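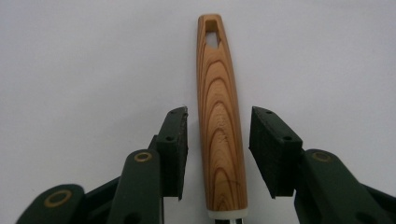 Home | Checklists | Shared kitchens | Contact

Print this page | E-mail this page

Nollmont House, shared kitchen, second floor
Safety check, 6th April
Checked by: Reijo Salminen. Comments read by: Sunita Abernathy

1. Fire blanket – OK. It hangs at the left side of the door and the tapes are free. Last time somebody had put a calendar over it, now it is removed.

2. Extinguisher no. 471 – OK. Needle in the green, seal not broken. The service label is from January.

3. Smoke alarm – OK after new battery. I pressed the button two times and it was heard in the corridor.

4. Kettle and toaster – NOT OK. The cable of the toaster is brown near the plug. I took it out of use and wrote a note on it. Marlene Ackermann will order another one, maximum 2000 watts, as the double socket has also the kettle.

5. Worktops and tables
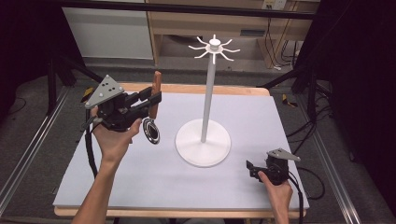 Tables must stand steady and the way to the door must be free. I pushed on each corner and nothing moved. Tall things which stand alone I look at also, for example the white stand with the eight hooks: the base is broad, but please hang heavy utensils evenly on all sides, so that it does not pull over. Edges of the tables I felt with the hand and found no splinters.

6. Hot water – OK with comment. At the tap I measured 77 degrees in the morning. This is too hot for hands. Hòa Đặng from Heiskanen has been asked to set the mixing valve lower – until then the warning sign stays on the wall.
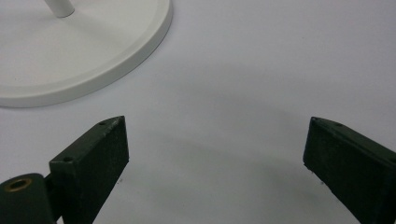 After his visit I will measure again, at the same tap and at the same hour, and write the new value in this list.

7. Floor – NOT OK. The mat before the sink has a corner which turns up. Tape is not enough, it needs to be changed.

8. First aid box – plasters are missing, 19 left of the small size, none of the large. Burn gel is in date.

Open points: 4, 6, 7, 8.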